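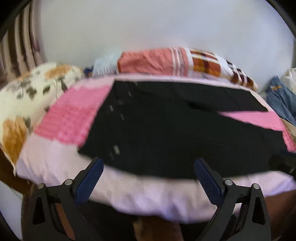
Danilo Dimaculangan wrote in to ask why I keep bothering with textured pads when the smooth ones close faster. Well, Danilo, I spent a happy evening with both sets on the hand-held gripper, 50 grabs each, all on dark clothes laid out on a bed, and I'm sticking with texture! The smooth pair let go of folded cloth far more often - mostly at the corners - and I'd rather wait a moment longer for a good pinch. Next up are the softer Brustari pads, if they ever get here.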